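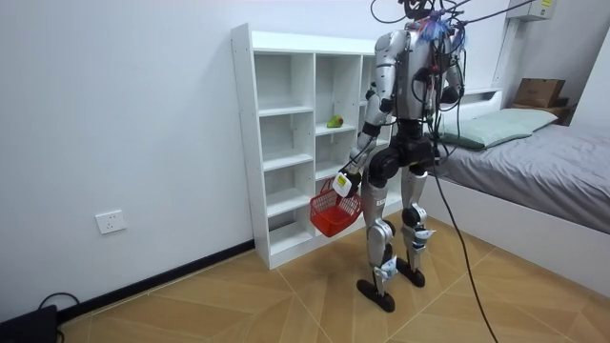
Rekha Pillai wrote in after the August post to say that open baskets on a cubby shelf only work if the shelf has been measured on the inside, and that I had given the outside width. She is right. The figures below replace the old ones.

The shelf is the tall white cubby unit in the small bedroom. It was sold under the name Rorley. The carton gives an overall width of 80 cm, and I worked from that when I bought the first set of baskets. The outer panels and the dividers all come out of that number before a basket gets any room. I then added a second error by measuring one opening at the front edge only. One divider leans slightly toward the back, so a basket that entered without trouble stopped short and stuck out past the front.

Procedure used this time:

1. Empty the cubby completely.
2. Measure the opening at the front, then at the back, top and bottom.
3. Write down the smallest value.
4. Subtract 2 cm for clearance.
5. Buy to that number and ignore the size class on the label.

Step 4 is a preference. With less clearance the handle catches on the side when it has been left half up, and the basket has to be tilted to get it out. With more, it slides sideways and ends up at an angle.

**Baskets.** I compared two kinds, the Prenitz (solid sides, stiff rim) and the Miranda (perforated sides, single handle). The Prenitz holds its shape better under load. It also hides its contents, and in this room that resulted in things being bought twice. I have one drawer's worth of AA batteries as evidence. The perforated sides let me see from the doorway whether a basket has anything in it. Small items such as pencil caps and loose screws can work through the holes, so those went into a lidded box and the lidded box went into a cubby of its own.

The small red ones are for the lower shelves. The color is deliberate: red means the contents belong in some other room and are waiting to be carried there. A red basket gets picked up by the handle, taken to wherever the things go, emptied, and brought back to the same opening. If it is full and still on the shelf, the system has failed and the only fix is to walk.

**Loading order.** Heavy items low, books at the bottom, papers in the middle, spare bedding at the top where weight matters least. I had the books in the upper rows before and the unit moved when I pulled one out. It is now fixed to the wall with a Pliltard bracket. The bracket came with two screws and no wall plugs, so allow for a trip to the hardware store.

**Labels.** Removed. The old ones described what I intended to keep in each cubby in August, and by the time I took everything out only the one for bedding was still correct.

Rekha also asked whether the top row is worth using at all. For things needed twice a year, yes. I keep a step stool in the closet for it. The old post stays up with a correction at the top, and the outside width is struck through.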